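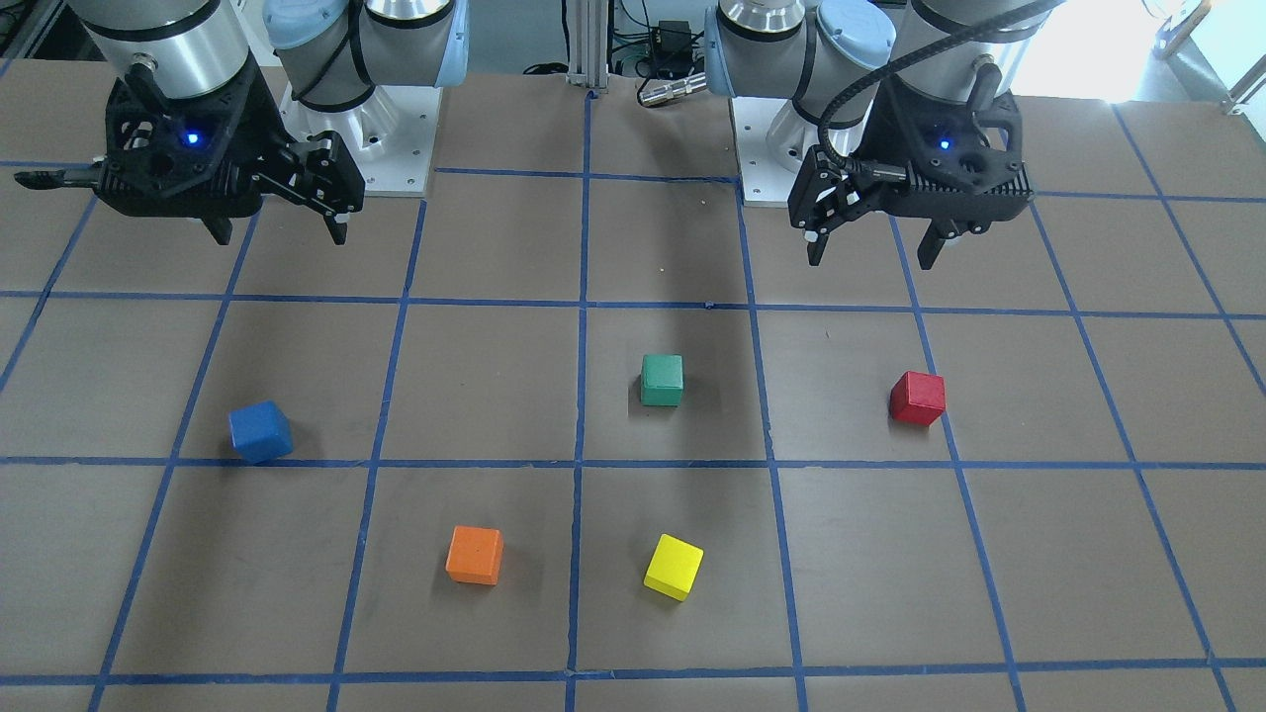 Company | About Us

Trastness is an independent testing and certification consultancy for makers of wireless consumer products. We prepare phones, earbuds, fitness bands, smart speakers and similar devices for the approvals they need before they can be sold, and we manage the paperwork that goes with those approvals from first draft to final listing.

The company was formed by radio engineers who had spent their careers inside handset manufacturers and had seen finished products held in warehouses over a missing label or an outdated test report. Our first office was in Risano, where our main laboratory remains. A second laboratory in Garba handles battery safety, charging and acoustic measurements. Clients may send samples to either site, and both work from the same project file.

What We Do

Our engineers review a product at the schematic stage, again when working prototypes are available, and once more before samples are submitted to an accredited body. At each review the client receives a written report listing open issues, the standard to which each one relates, and the person on the client's side who is expected to resolve it. Reports are written in plain language. Test data is attached in full, including the results of any runs that did not pass.

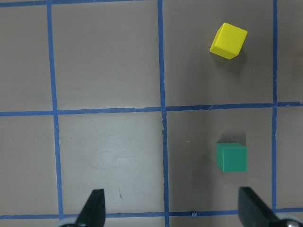

We also advise on the order in which approvals should be sought. Some markets accept reports issued elsewhere, while others require testing within their own borders, and a poorly planned sequence can add months to a launch. For companies entering a market for the first time, we arrange local representation and translation of user manuals, safety notices and packaging text.

Fliron

Clients follow their projects through Fliron, our secure online portal. Fliron holds test reports, certificates, correspondence and renewal dates for every model and regional variant. Access is set by the client - a factory partner, for example, may be given the labeling drawings and nothing else. At present 610 device models are managed in the portal, and 606 of them hold every approval their makers have requested. The remainder are in progress.

Confidentiality

Much of our work concerns products that have not been announced. Samples are logged on arrival, stored in locked cabinets and returned or destroyed according to the client's written instructions. Where a regulator's public database permits delayed publication of photographs or manuals, we file that request with the application. Employees may not discuss client products outside the company, and visitors to the laboratories are accompanied at all times.

Working With Us

New inquiries are answered within two business days. Please include a short product description, the radio technologies used and the intended countries of sale. Confidentiality agreements can be signed before any technical material is sent. Laboratory bookings for the fall launch season open in April.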